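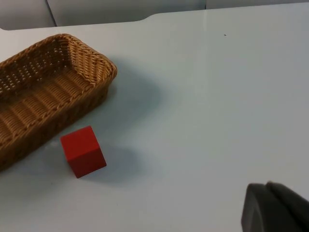
Okari Basket Terms

A word list of basket-making terms in English, with short definitions and the regions where each term was recorded. It was put together for people who catalog craft collections and keep running into five names for the same border.

Contents

terms.csv – 516 entries, one per row
variants.csv – 740 spelling and regional variants, each linked to an entry
sources.txt – the books, sale catalogs and interview notes used

Columns in terms.csv

id: a number that stays the same between releases
term: the headword, lower case
part: base, side, border, handle, lid or general
definition: one or two sentences
region: blank if the term is used everywhere
source: a key into sources.txt

How it was made

Firouzeh Vahidi began the list from the card index at the Steyn craft library, which gave 367 terms. The rest came from interviews with makers and from the Danunov sale catalogs. Definitions were rewritten in plain words. Where two makers disagreed, both meanings are kept and numbered.
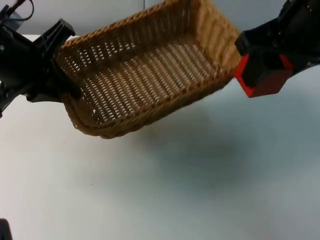
Woven basket with small, evenly spaced openings in the base.

Known problems

Willow terms are well covered. Rattan and cane are thin, and there is almost nothing on plastic strand work. "Wale" and "waling" are still separate entries and should be merged. Over 50 rows have no source key – these came from loose cards with no reference on them. The region field mixes counties, states and countries, so don't use it for mapping without cleaning it first.

Loading

Files are UTF-8, comma separated, with a header row. Some definitions contain commas and are quoted. Older versions of the Avum catalog tool drop the quotes on import, so check the definition column afterward.

Changes

March: added lid terms, fixed the spelling of "randing" in variants.csv, removed duplicate rows under border.

License

Free to use and change with credit to the Okari list. Send corrections with the entry id and a source if you have one.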